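The contract from Doltdale ran to 326 pages, and only one line of it concerned Skurnia: the unit shall clear a surface of small household articles and return each to its container, unattended.

The evaluator rented a room in Rundgate and started with the easiest article on the list. She had a budget of 284 attempts and an opinion she kept out of the log.
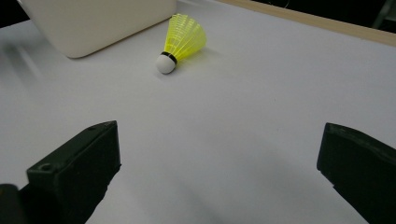
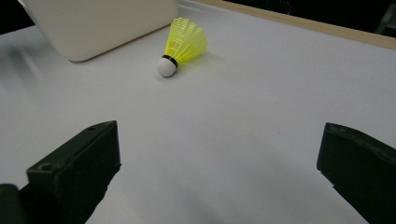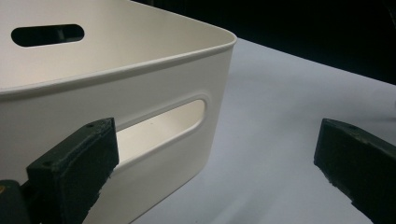

Pale tabletop, dark fingers open – log reference 1218 for all three.

Can a machine tidy a room yet?

Parts of one. Lifting a known object off a clear table is routine work. Deciding what belongs where, in a house that changes daily, is still done by people.

She typed that into the summary field. The form rejected it and asked for a number from 0 to 10. She entered 2.

A reply arrived from Cardoso, the parent firm, at 4 in the afternoon. It asked whether the 2 could be a 7 if the scope were limited to shuttlecocks.

She read the line in the contract again. It said articles, plural, and it said household. It did not say shuttlecocks.

She left the score alone and attached a list of what she had found on her own kitchen floor that morning – one sock, a receipt, half a cracker, a battery of unknown charge. Under "container" she wrote "varies" four times and submitted the form.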